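About Us: How We Work at Redberg 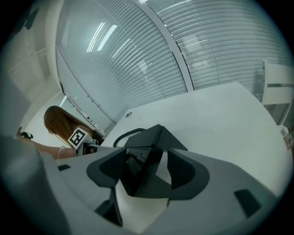

Hand-held grippers at the white table by the window.

Redberg began with two people, one long table and a shared dislike of instructions that only make sense to the person who wrote them. We help companies, labs and training schools write down how people ought to work with robots and with the hand-held tools used to teach them, and then we come and stay long enough to find out whether anybody can follow what we wrote. If you have landed on this page, you are probably either thinking of working with us or thinking of working for us, and in both cases we'd like you to know what we care about before you pick up the phone.

Melina Vasilakis started the company after a good many years in machine safety, mostly on packing lines, where she got used to reading very thick binders (and to seeing very thick binders used as doorstops). Sofia Antoniadis joined her from the teaching side, having trained operators at Hrnčiar, and it was Sofia who insisted from the first week that every rule we hand over should fit on a page you can read while standing up. We still argue about margins and type size. We have mostly stopped arguing about the page.

What we mean by good practice

People come to us expecting a lecture on fences and emergency stops, and yes, we do those, and we take the published safety standards seriously. But a lot of our work these days is at the quieter end of the job, where a person sits or stands at a table with a gripper in hand and shows a task over and over so that a robot can learn it later. There is no big arm swinging around, so it is easy to think no rules are needed. We think the habits formed at that table follow people everywhere else in the building, and so that is where we like to begin.

Our house rules for table work run to 5 headings, and we are happy to share them with anyone who asks:

Before you start. Look the tool over, open and close it by hand, and check that any marker on it is clean, flat and firmly fixed. A marker with a lifted corner goes back to the bench.

Cables. Coil the slack and keep it on the tabletop, clear of where forearms and elbows travel. Use the grommets where a table has them.

Hands and wrists. Long hair and jewelry are talked through at the start of every session, according to the tool and the task. A light hand-held gripper and a powered arm do not get the same answer, and our sheet has a separate line for each.

Light. Set the blinds before the first recording and then leave them alone until the break. If the sun moves onto the table, stop and write it down.

Time. We ask for a pause after 60 minutes at the very most, sooner if anyone's grip is getting tired, and the person holding the tool is the one who decides. Supervisors may suggest a break but may not talk anybody out of one.

You will notice there is nothing very grand in there. When we took the sheet to Skukow, the first draft had 71 separate points on it, and the operators (who were extremely polite about it) had read as far as the second column. Melina went home and crossed things out all evening. The shorter version has been on their wall ever since March, with pencil notes added by the people who use it, and some of those notes have made their way into everybody else's copy.

Where we are

Our office and training room are upstairs in the old Veselis building, which went up in 1863 and has the staircase to prove it. There is a freight elevator at the back if you are bringing equipment or would simply prefer not to climb, so do tell us ahead of time and one of us will come down and work the gate for you. Coffee is on from 8:30 in the morning.

Working with us

Most visits start with a day of watching. We don't bring a checklist to that first day, and we don't report on individual people, ever. After that we write a draft, your team tears into it, and we write it again. We'll come back a few months later to see what has drifted, at no extra charge, and we would love it if you kept the marked-up copies for us.

If you'd like a blank copy of the table sheet, or you want to tell us what is wrong with it, write to Sofia through the contact page. She reads everything and answers at length.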